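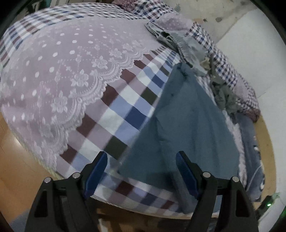

A reader of the last edition wrote in to say that the fee instalment screen would not accept her plan until the sponsor's letter had been uploaded, and that the guide put those two steps the wrong way round. The order below has been corrected.

4. Setting up a payment plan in Tiltudetti

4.1 Before you start

You will need:
Your student number (8 digits, printed on your enrolment letter)
The total on your fee statement
Your sponsor's letter, if an employer or charity is paying part of your fees
Bank details for an account in your own name

Tiltudetti works with the Plilby and Inden campuses. Students at Ông College pay through their own finance office and should go to section 7.

4.2 Adding a sponsor's letter

If you have no sponsor, go straight to 4.3.

1. Sign in and choose My Fees.
2. Select Funding, then Add a sponsor.
3. Type the sponsor's name as it appears on the letter.
4. Enter the amount they have agreed to pay. Leave out the pound sign and any commas, so 3000 and not £3,000.
5. Choose Upload letter and pick the file. PDF and JPEG files are accepted.
6. Press Save. The status changes to Waiting for check.

Note: checking takes about 20 working days in September and is much quicker at other times of year. You can carry on to 4.3 while the status is Waiting for check.

4.3 Choosing your instalments

1. Go back to My Fees and select Payment plan.
2. Check the figure beside Balance to pay. The sponsor's share should already have been taken off.
3. Choose two, four or eight instalments. The dates appear underneath.
4. Enter your sort code and account number.
5. Tick the box to accept the terms, then press Confirm plan.
6. Save or print the summary page. It carries your plan reference, which starts with PP.

Caution: do not press Confirm plan twice. A second press can create a second plan, and both may be collected. If the page seems stuck, sign out, wait a few minutes and look under Payment plan before trying again.

4.4 Changing a plan

You can change the bank account at any time up to five working days before a collection. The number of instalments can be changed once only. Open the plan, select Amend, and follow the screens.

Plans confirmed before 10th August are on the old terms and show no Amend button. Send a message through the Help tab with your plan reference.

4.5 If something goes wrong

Message 94, Balance does not match: the sponsor amount is higher than your fees. Correct it under Funding.

Sponsor letter rejected: the reason is shown next to the file name. The usual one is a missing signature. Remove the old file before adding the new one.

Collection failed: the payment is tried again after five working days. A hold is placed on your record only if the second try fails as well, and it is lifted when the missed instalment is paid.

For refunds, see section 5.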